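Session 4 handout: Planning and paying for hand-held gripper kits
Robots in the Home module, Grandton. Notes by Floarea Chiriac

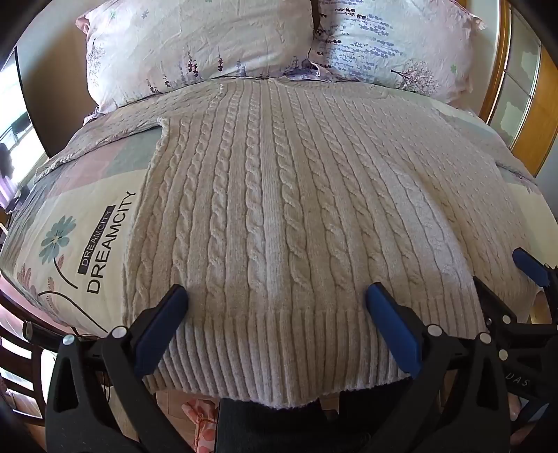
Fig. 4.1. Cable-knit sweater laid flat on a bed, pads of the near gripper at the ribbed hem, second gripper at the right side.

Last session we finished with the question of which tasks to teach. Today is about what you need to buy in order to teach them, and I promise it is more fun than it sounds. A budget is where you find out what your project really is! Most of the plans I read in June were strong on arms and computers and had one line at the end saying "other items". We are going to spend most of this session inside that one line.

Keep Fig. 4.1 beside you as you read. The task family we are costing is garment handling on a bed, done with hand-held grippers, and nearly every heading below can be tied to something in that picture.

1. Start with the task sheet, then the shopping list

Write down the task in one sentence before you open a catalogue. Ours is: "Fold a knitted top on a made bed using two hand-held grippers." Underline the nouns and you have your first draft of the list. Knitted top. Bed. Two grippers. Every one of those words costs money or needs arranging.

Now ask what changes from one recording to the next. If the garment changes, you need a stock of garments. If the bedding changes, you need bedding. If the room changes, you need travel, access and someone to carry the boxes. Groups nearly always budget for the first and forget the third.

2. The grippers

A pair is the basic unit. Do not plan in single grippers, even if your first task only needs one hand, as you will want the second within a fortnight. For a knitted top you want a hand on the hem and a hand free for the side or the sleeve, and one gripper alone gets you a lot of dragging and very little folding.

For each pair, put down separate lines for:

Gripper bodies
Spare jaws (left and right, if they differ)
Finger pads
Pivot screws and the right driver for them
Cameras and their mounts
Cables, cards and chargers
A carrying case

The pads deserve a moment. They are the part that touches everything, they are cheap, and a project stops dead without them. Buy them at the same time as the bodies and from the same supplier, so that all your recordings are made with the same grip. If you change pad halfway through, write it in the log with the recording number. Same goes for colour. The pads in Fig. 4.1 are blue against black jaws, and I like a strong contrast like that, as it lets a reviewer pick out the contact point quickly.

Screws: look at how the jaws are put together before you order. A linkage turns on its pivots, and play at the pivots turns up as play at the fingertip. A bag of spares and a small driver in each case will save you a lost afternoon.

3. Our worked budget

We use the Prillbridge exercise again, as you already know the team and the rooms. The total they were given is £2,088, to be spent on everything except wages and the grippers themselves, which are on loan. That sounds comfortable. Watch it go.

Pads, screws and small spares: £600
Garments, bedding and laundry: to be worked out by you
Storage, cards and drives: to be worked out by you
Travel between homes: to be worked out by you
Held back: to be argued over in class

After the first line there is £1,488 left for the other four. They have 12 homes to visit and 27 garments on the wish list. Your job before next time is to split the remainder and defend it in one page. There is no single right answer, and I have had very good ones that disagreed completely — one group spent almost nothing on clothes and put the lot into reaching more homes, another did the reverse.

A hint. Work out the cost of one visit first, door to door, and multiply by the number of homes. Whatever is left is your real garment budget.

4. Garments and soft goods

I love this part. Clothes are cheap next to anything with a motor in it, and they give you more variety per pound than any other item you can buy. They are also where people are laziest. A box of identical plain T-shirts teaches you about one identical plain T-shirt.

Think about a sweater like the one in the figure. The cables make a raised surface, the ribbed hem band is different again, and a thick knit behaves nothing like a thin cotton one. A pad that pinches a shirt easily may need a different opening and angle here. You want some of each on the list: thick, thin, stretchy, stiff, slippery.

Bedding counts too. A patterned quilt and sprigged pillowcases give a camera much more to cope with than a white sheet does, and real bedrooms are full of patterns. If you can only afford plain sets, borrow patterned ones. If you are recording in people's own homes, you get this variety for nothing, and it should be written into your plan as a benefit. Reviewers of budgets do like to see what they are getting free!

Allow for:

Washing, especially if garments move between homes
Wear, as knits can snag and pull after many grips
Labels or tags for stock control, sewn inside where they won't be on view
Bags or boxes, one for clean and one for used

The Jerkudlow group kept one garment of each type aside, unused, so they could compare it with the working ones at the end. It cost them very little and made their report far better. Please copy them.

5. Space, light and furniture

Nobody sells you a bedroom, but you still have to plan for one. Measure the gap on each side of the bed where the operator will stand. Two arms with tools in the hands take up more room than you think, and a chair or a cabinet near the bed changes where a person can put their feet. Your visit form should have a box for each of these:

Width of clear floor on both sides
Bed height
Windows, which way they face and whether the curtains close
Furniture with glass in it
Things on the floor

Window light is free and often lovely, but it moves. In Fig. 4.1 there is a bright window up at the left and a glass-panelled cabinet over on the right, and both would go on my form: one is a strong light source and the other may throw a reflection. A small lamp on a stand is worth a line in the budget. So is a longer extension lead than the one you were going to buy.

A wide lens bends the edges of the view. For planning purposes, this means that a great deal of the room ends up in the recording besides the garment. Tell householders this clearly at the booking stage, in writing, and give them time to move anything private. It costs you one sheet of paper.

6. Buy, borrow or build?

Three questions I ask for every line over the price of a decent lunch:

How many hours will we use it?
What happens on the day it breaks?
Who has one already?

Borrowing wins more often than students expect. The catch is the return date, so write it next to the item. Building your own is tempting and you will learn a huge amount, but then you must budget your own time as if someone were paying for it. The Kazemi worksheet (back of the course pack) has a column for this. Fill it in, even if the number hurts.

If you print parts yourselves, print the spares in the same batch. Jaws with triangular cutouts, like the ones in the figure, keep the weight down, and weight matters when somebody is holding one in each hand for a whole session. Add printing time to the schedule as well as filament to the budget.

7. Order of purchase

Order long-delivery items first, which usually means cameras and anything with electronics. Then one complete pair with everything it needs, and run a full trial session with it before you order the rest. You will change your mind about something. Better to change it with one pair on the table than with six in their boxes.

Clothes can come last, but do book the storage for them early — a heap of knitwear takes up a surprising amount of shelf.

8. To do before Session 5

Finish the Prillbridge split (one page, totals shown).
Write a spares list for one pair of grippers, with quantities and a sentence on how you chose them.
Using Fig. 4.1, draft a visit form for a bedroom. Include at least one item I have left out of section 5.
Bring one garment from home that you think would be hard to fold. We will vote on the worst, and it goes straight into the course stock list if its owner can bear to part with it.

Reading: course pack, section on running costs, plus the Kazemi worksheet with the first two columns filled in.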